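Plastic boards, wide blades and soft fruit

2018-01-21

The wood board went back in the cupboard in August and has stayed there, apart from bread. Several people have asked what I use now, mostly after reading the post on drying fruit, so these are the notes I have kept on switching to plastic for anything wet or sticky. They apply to a small kitchen with one sink and a light-colored counter. If you have a dishwasher wide enough to take a large board flat, some of what follows won't matter to you.

The board

My old board was a Tessier in end-grain beech. It weighed 2,373 grams on the postal scale, before oiling. It stayed where it was put, and it was easy on an edge. It also held the smell of onion for days, and a banana sliced on it the next morning would pick that up. I tried salt, lemon, baking soda and a stiff brush. Baking soda did the most, but it raised the grain and I had to sand afterward.

The plastic replacement weighs 974 grams. Losing that much weight has one real cost: the board moves. On a dry, smooth counter mine will slide under a forward push cut. A damp dishcloth folded once and laid flat underneath stops this. Folded twice, it makes the board rock. A sheet of the open mesh sold for lining drawers works as well and does not need wringing out, but crumbs collect in it.

I would look for these on any plastic board:

A rim in a second color. On a pale counter a plain white board has no visible edge, and food gets swept off it without your noticing.
A handle cutout long enough for four fingers. Round holes are fine for hanging and poor for carrying.
A surface that lies flat on both faces. Lay a steel ruler across it in the shop. If light shows under the middle, put it back.

Printed designs are a matter of taste. The print on my first plastic board, a plain green Ravutard, wore through in a strip where the knife landed most often, and the bare strip then took stains faster than the area around it. I can't say if the print was protecting the surface or if that strip was simply more cut up.

The knife

Broad rectangular blades are usually bought for cabbage and herbs. I bought one for cabbage. Most of its use now is on soft fruit, for two reasons. The flat face keeps a slice upright while the next one is being cut, so the slices stay in order. The same face then lifts the whole row off the board and onto the tray, and on drying days that saves more time than any difference in sharpness.

The drawback is sticking. Ripe banana clings to a wide polished face more than to a narrow one, and the slice rides up with the blade. Wiping the blade with a wet cloth every few cuts is enough. Oil works too, but it ends up on the fruit and the pieces dry unevenly.

My Pinovetti paring knife is sharper than the wide one and I still reach for it when I only want half a banana over oatmeal. For a full tray it is the wrong tool. The slices lean, the last third of the fruit gets squeezed, and you end up moving them one at a time.

Cutting angle

Straight down gives round coins, which dry at an even rate. Cutting on a slant gives ovals with thin ends, and the ends go brittle before the centers are done. Alper Kahraman prefers ovals and pulls the trays 30 minutes early to save the ends. I have eaten his and they are good, though chewier in the middle than I like, and they don't keep as long in the jar.

Lay the banana with its curve flat on the board, so that it does not roll. Keep the tip of the blade low and press through in one motion without sawing. If you have to saw, the fruit is underripe or the edge needs work.

Cleaning

Rinse with cold water first. Banana left to dry on plastic turns into a brown film that needs scraping. After the rinse, hot water and dish soap, then stand the board on its short side with air on both faces. Leaning it flat against the wall traps water behind it, and I had a gray line on the paint before I worked that out.

Turmeric stains do not come out with soap. A paste of baking soda left on for 40 minutes takes out most of the color. Sunlight on a windowsill deals with what is left, over a few days. Once the surface has gone fuzzy with cuts, I demote the board to painting and glue jobs. The green one is in the shed holding up a vise.

Storage is an old Pesmont letter rack screwed inside the cupboard door. The slots are wider than they need to be, so the boards tilt, but they dry. 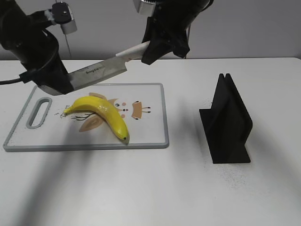 Kitchen notes: boards and knives

The pairing in the photo is the one I would pick for banana coins: a broad steel blade with a white handle over a white plastic board. The gray rim marks where the board ends against the white table, and the oblong cutout, also edged in gray, is the handle shape I mean in the list. The cartoon print covers a good part of the cutting surface, so the wear question from the Ravutard applies to it too.

Next post will be on tray liners.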